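Chapter 7
Games for Young Children

Murkeo is a story app for children aged 3 to 6. A child opens it, picks an animal, and follows that animal through a village. There are no scores and no timers. If the child taps the wrong door, the door stays shut and the animal waits. Most sessions end when the child puts the tablet down, and the village looks the same the next time it is opened.

Chapter 6 dealt with games for readers. This chapter is about players who cannot read yet. They cannot use a written menu, and they often do not know that a menu is a menu. A designer has to decide what the first screen says without words, what a tap does, and how a parent gets to the settings while the child does not.

The first version of Murkeo was built by a small studio called Flakalard. It had 177 separate sounds and a map with 200 places to tap. Children in the trial group tapped fast, heard many sounds at once, and did not find the path to the second house. The studio cut the map down to 7 places and kept the rest of the sounds for later stories.
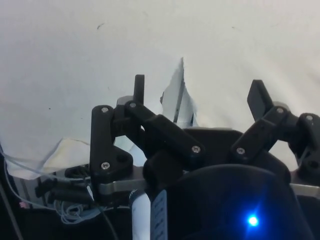
According to Ionescu, the smaller map was the right choice, but it came too late, and the trial should have been run on paper before any sound was recorded. Children of that age will play with a drawn map as readily as with a tablet, Ionescu argued, and a drawn map can be changed in the same afternoon.

We will return to paper trials in Section 7.3. Section 7.1 covers touch: how large a target should be, and what to do about a palm resting on the screen. Section 7.2 covers spoken instructions, with scripts from Murkeo and from Nukier, a counting game for the same age group.

Before you read on, open any app made for children under 6 and turn the sound off. Write down each thing you can still do without help. Keep the list, as you will need it for the exercise at the end of Section 7.2.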